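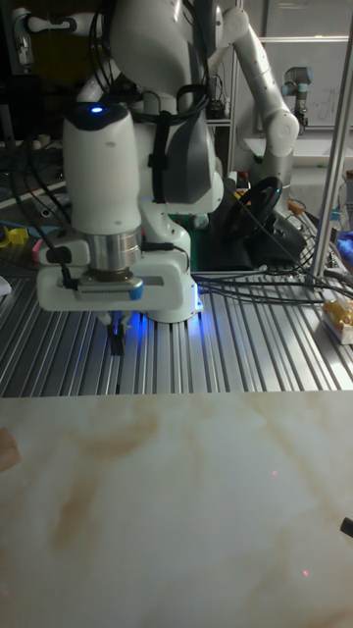 # Bench surfaces, Hurelcombe workshop

This page covers the long bench at Hurelcombe: the slotted aluminum top, the loose boards that go on it, and the small wooden blocks used for checking both. It replaces the older page, which still listed the plywood top. The notes are grouped by part. Dimensions are in millimeters. Questions about the bench itself go to Reshma Sithole.

## The top

The top is built up from aluminum profile laid side by side, all lengths running front to back. The profile is the Karkau heavy section. Each length is cut to 1178 and deburred at both ends. The end faces are left open, so a nut can be slid into any slot from the front edge without lifting anything out.

Lengths are bolted from below to cross members. Tighten from the center outward, in two passes. On the first pass leave every bolt loose enough that the profile can still be moved by hand. On the second pass, bring them to final tightness and put a straightedge across the ridges before moving to the next cross member. A low length can be shimmed. A high one has to come out, and the usual cause is a chip of metal trapped under it.

Flatness was checked in July along both diagonals and across the middle. The rear left corner was slightly low and has been shimmed. It was still good at the last check and no further work is planned there.

A slotted top has known drawbacks:

- Small screws and washers drop into the grooves. A magnet is no use for stainless ones; use a thin strip of card and push them out at the front.
- Dust collects in the grooves and does not come out with a cloth. Vacuum along the slot with the narrow nozzle, back to front.
- Bare aluminum reflects overhead light in stripes. For reading a scale or a fine mark, lay a board down first.
- Anything with small feet rocks on the ridges. Same remedy.

Against that, a clamp can go almost anywhere along a slot, and the top does not swell, stain or need sanding. The plywood top was refaced twice in its life and was never flat for long after either job.

## Loose boards

Boards are laid on the bench when a smooth surface is wanted. They are not fixed. The set came from Masilela and includes plain and patterned faces. All of them go back in the rack on edge, never flat in a stack, and with the faces turned toward each other.

Before a board goes down, the ridges under it have to be clean. A single chip is enough to make one corner tick when pressed. Press each corner in turn with a flat hand. If it ticks, lift the board, wipe the back, vacuum the slots and set it down again. Do not pack the corner with tape – the tape compresses and the fault returns a day later.

The marbled face is preferred for general work. It hides light scuffs better than the plain white and gives less glare than the metal. Its weak point is pencil: a faint line can sit along one of the veins and be missed, so marks on this face should be made with low-tack tape and removed at the end of the job.
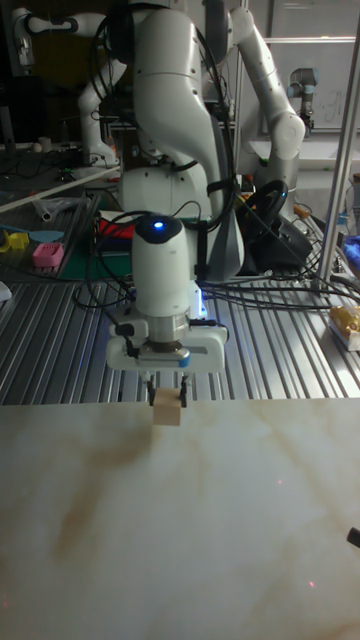

Plain boards are kept for measuring and for anything that has to be marked out. They show dirt sooner and should be wiped before use as well as after. Isden cleaner, diluted as on the bottle, is safe on both faces. Solvent is not. One plain board has a dull patch from a solvent wipe and is now used only as a cover under glue work; it is labeled on the back.

Board edges are the first part to fail. The face layer chips if the board is dragged over the ridges, and it chips worst when dragged across them. Lift from two sides and lower straight down. Where a board must be slid into position, slide it in line with the profile. Edges that have already chipped can be broken back with fine paper on a block, held at a shallow angle to the face and moved toward the core.

## Test blocks

The wooden blocks are plain cubes in a pale wood, unpainted and unsealed. They are handled a good deal and are treated as a consumable. The current batch has been through over 4000 placements and the corners have rounded slightly, mostly on the end grain. This does not matter for general use. It does matter when a block is set against a straightedge, and for that job a fresh one should be taken from the drawer.

Rules for the blocks are short:

- Keep them off the bare profile when position is being measured. A block resting over a groove can sit slightly out of level.
- Do not write on them. Ink transfers to the boards.
- Do not wash them. Brush the faces dry and leave them in the open tray.
- A block with a split or a raised splinter goes in the scrap bin the same day.

New blocks are cut in lots of 14 from one strip, with the grain running the same way in each. The faces are sanded on a flat plate, using the same grit for all six, and the edges get one light stroke each. Blocks from different strips are not mixed in one tray. The difference in weight is small but can be felt, and the surface finish varies more than the size does.

## Posts and cable runs

Upright posts are bolted to the same slots as everything else on the bench. The profile used is slim and square, and the fixing is an angle bracket on two faces. Check an upright against a square on both faces before final tightening. After a post has been moved, check it again the following day; brackets settle, and the lean usually shows in the direction of the slot.

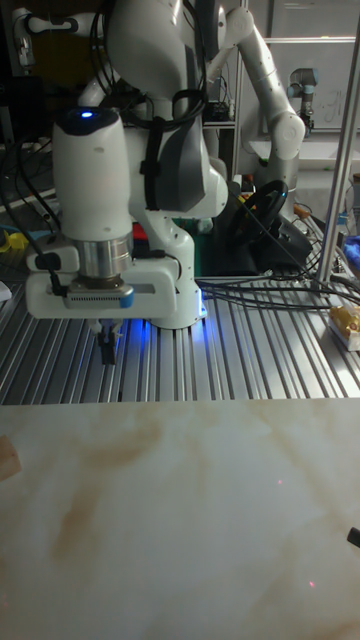 Cable runs are the part of the bench most in need of work. The written rule is that cables follow the slots where possible and cross them at a right angle where not. Practice is some way from the rule. The right-hand side of the table has a bundle of black cables lying over the rails, with strands heading off diagonally to the right edge and others coiled near the middle. Diagonal runs block more slots than either of the permitted directions, and a coil takes up space where a board corner may need to sit. Both are to be rerouted when the slot covers arrive.

The plan for the reroute is as follows. Cables are to be grouped by where they leave the bench, with the longest laid first. Each group gets a reusable strap at the start, at the end and at every change of direction. Spare length goes below the top and is hung from a hook on the cross member, in an open loop. Straps are closed by hand only, with enough slack that a cable can be turned inside the strap. Plastic ties are not to be used on this bench. The cut ends scratch the boards.

Slot covers will be fitted only along the permanent runs. Covering the whole top was considered and dropped, as it would remove the main reason for having slots.

## Clearing down

Clearing down takes 5 minutes if the bench has been kept in order. Boards are wiped and racked first, then blocks go to the tray, then the slots are vacuumed. Snack packets and other small packaging left near the posts go in the bin or back to the kitchen, whichever applies. Loose fasteners found in the slots are put in the tin at the front left corner and sorted on Wednesday.

The underside is looked at once a month. Check the cross member bolts by hand, look for cable loops that have dropped off their hooks, and note any shim that has moved. The sheet for this hangs inside the drawer front. Fill it in with a pen; the last pencil entries had rubbed away by the time they were needed.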